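Two arms and a table

I have worked at Biltell for 7 years, most of it on the packing side, and people outside keep asking me what it is like now that the robots are in. So I will write down how it is on our floor as of 23 March 2020.

We pack and sort small goods for shops. Cosmetics are the bulk of it. The first robot table came in October, on a contract with Trornus, and there were a lot of long faces that week. There are 149 of us in the building and I think every one of us did the same arithmetic in our heads.

My own job changed more than I expected. I used to stand at a bench and put things where they belonged for a whole shift. Now I spend a good part of the day at the robot table, teaching two arms to tidy a wooden cosmetics organizer. Places in it have yellow labels in Chinese for what goes there, face cream, makeup sponge and so on. I didn't read any Chinese before. I can now read the makeup words and nothing else.
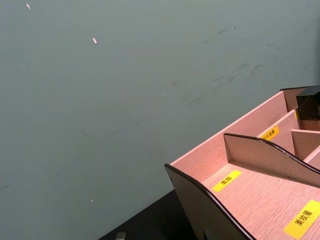

The work is slow. You set the items out, run the task, write down how it went, and set them out again. A person learns where the face cream goes in one try. The arms need it over and over, with things turned a little differently each time. Our best count for a shift is 620 runs, and that was with two of us trading off. My back is better than it was on the bench. My eyes are worse, and I go home with a different kind of tired.

Pay was the sore point. For the first months we stayed on packer's rates while doing what Trornus called operator work. Agbayani, the agency that handles our contracts, said the job title hadn't changed so the rate couldn't. It took a lot of asking before 8 of us got the new title and the raise. The rest of the floor did not, and some of them don't sit with us at lunch anymore. I understand it. 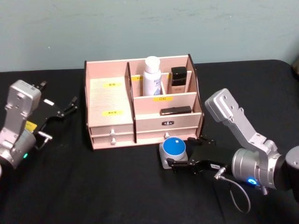
I can't say where it goes from here. No one has been let go over the robots so far, but when people leave they aren't always replaced, and we all notice that. The Wakico site across town is supposed to get the same tables later this year, and I have been asked to go over and help train people. I said yes. I told them I want the travel time paid, and I am waiting to hear back on that.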